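# Folding shirts: the questions we keep getting

Mosquera is a small laundry and mending shop. Marwan Zoubi does the folding and Pascual Vergara does the ironing, and they disagree about nearly everything below. Where they couldn't settle it, Marwan won, as he was the one typing.

**Do you fold everything, or only shirts?**

Shirts, T-shirts, towels, pillowcases and any flat cloth you care to bring. We draw the line at fitted sheets. You may bring one in, and you will get it back rolled into a ball with a ribbon round it.

**Should I do up the buttons first?**

Top button, the one in the middle, and the bottom one. Pascual does all of them. Pascual also finishes work later than everybody else.

**Does it matter what I fold on?**

More than people like to hear. A bed is too soft and your knee is too small. Use a table at hip height, wiped down, with room for the sleeves to lie out flat on both sides. If the only table you have is covered in post, move the post.

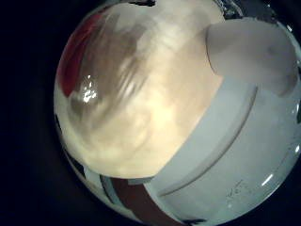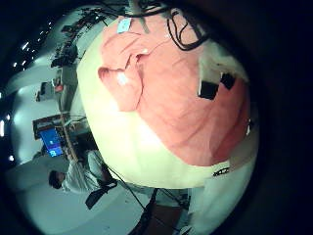
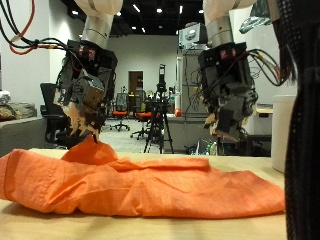
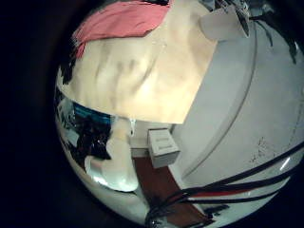
**How do I start when the shirt is in a heap?**

Most people go at a heap by patting it, which makes a flatter heap. What you want is a landmark, and on a button-up the best one is the collar, followed by the shoulder seams. An orange shirt bunched up on a pale wooden table, with one bit of it pinched up into a little peak, is at the stage where you find out whether you have hold of a shoulder or just some middle. If it's middle, put it down and try again. Once you have both shoulders, lift the whole thing, give it one shake and lay it face down.

**And then?**

Smooth the back from the collar to the hem with the side of your hand. Fold one side in as far as the middle of the shoulder, lay the sleeve straight down on top of it, and do the other side to match. Bring the hem up to the collar in two goes. Turn it over and look pleased.

**My sleeves stick out at the bottom.**

Long arms. Double the sleeve back on itself before the hem comes up.

**How high can I stack them?**

Pascual says 4. I say until they lean.

**Can I fold a shirt that's still a tiny bit damp?**

You can, and in a week it will smell like a tent. Hang it overnight.

**Is it worth ironing before folding?**

For cotton you mean to wear to work, yes. For anything in the Folia range (our soft jersey, sold at the counter) the iron does nothing except make you feel busy.

**Will you teach my teenager to do this?**

We ran an evening on it in December. The teenagers were fine. The parents kept talking, and one of them had brought a fitted sheet.

*Last changed 7 January 2024, to put back the answer about damp shirts, which Pascual had taken out.*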